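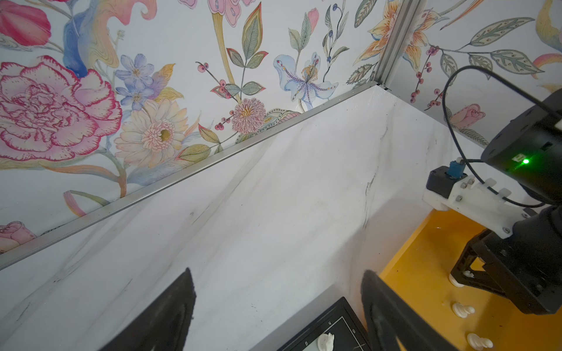 4 min read

Brangate's old seed warehouse will open its doors again in March as a public garden library, a place where anyone in town can borrow seeds, tools and gardening books the way they already borrow novels. The project is called Stemerance, and the people behind it have been talking about it for so long that a good many residents had quietly filed it away with the tram line and the second swimming pool. It is real, though, and the shelves are going up now.

The building stands on the corner across from the post office, and older readers will remember it as the Steinbach store. Steinbach sold seed, twine, bulbs and chicken feed from the ground floor for most of a century, and plenty of families here still have one of the long green paper packets in a kitchen drawer, with somebody's handwriting on the back. When the shop closed, the upper floor was rented for storage and the lower one sat locked up. The town bought the place seven years ago for a modest price and then, as towns do, spent a good while deciding what to do with it.

What finally got things moving was a gift. Jusano, the greenhouse firm out on the valley road, offered 3000 packets of vegetable and flower seed to get the collection started, along with a promise to top it up each winter for the first few years. The packets arrived last month in banana boxes and are being sorted on trestle tables in the town hall basement, where the smell of dill has reached the tax office upstairs and been generally well received.

Borrowing will be simple. A regular Brangate library card is all that's needed, and children can use a parent's card for anything except the sharp tools. Each household may take up to 20 packets a season. At the end of the summer, borrowers are asked to let a few plants go to seed, dry what they collect and bring some of it back in an envelope with the name of the plant and the year. There is no fine for coming back with nothing. Gardens fail, deer come over the fence, a family goes away for two weeks in July and finds the beans have given up on them. The desk would still like to hear about it, since a note saying that a certain squash sulked all summer on the north side of town is useful to the next person who wants to try it.

The easy crops will be marked with a yellow dot on the packet. Those are the ones that come true from saved seed without much fuss: tomatoes, lettuce, peas, beans, poppies, marigolds. Squash and cucumbers cross with whatever is growing next door, so they'll carry a blue dot and a small leaflet explaining how to keep them apart. Anyone who has ever grown a pumpkin from last year's pumpkin and ended up with something pale and warty will know why the leaflet exists.

Tools are the other half of the plan. The lending room at the back will hold 200 of them at opening, most donated by people clearing out sheds, and they run from hand trowels and bulb planters up to two wheelbarrows, a lawn edger and a cider press that will surely be booked solid every October. Tools go out for a week at a time and should come home with the mud knocked off. A sharpening evening is planned once a month, and residents are welcome to bring their own pruners and shears along too.

The book corner is smaller but rather lovely, with a bench under the front window and room for a stroller beside it. Along with the usual guides there are some old Steinbach catalogs, found in the attic when the roof was patched, and these can be read on the premises. They are worth an hour of anyone's time. One of them offers eleven kinds of radish and a rose that the writer plainly could not stop thinking about.

As for the building, visitors shouldn't expect anything fancy. The floor has been leveled and the front steps now have a ramp beside them, but the long counter is the same one, nicks and all, and so is the wall of small drawers behind it. The drawers stuck badly after all those years shut and each one has had to be eased and waxed by hand. They will hold the seed, alphabetically, which seems a fitting job for them.

The yard is the one part that won't be ready. Raised beds are meant to go in along the south wall, with a pear tree or two and a spot for shared compost, but the drain under the paving has to be replaced first, and that work is waiting on drier ground. If all goes well there should be something growing by early summer - and if it doesn't, there will be pots.

Stemerance will be open in the afternoons from 2 p.m. until 6 p.m. to begin with, and on weekend mornings from 9 a.m. during planting season. Seed donations from home gardens are welcome before opening, as long as they are dry, labeled and from last year's crop, and can be left in the box inside the town hall entrance. Tools can be dropped off at the warehouse's side door, where there is a bell. Give it a good long push, as it can be hard to hear from the back room.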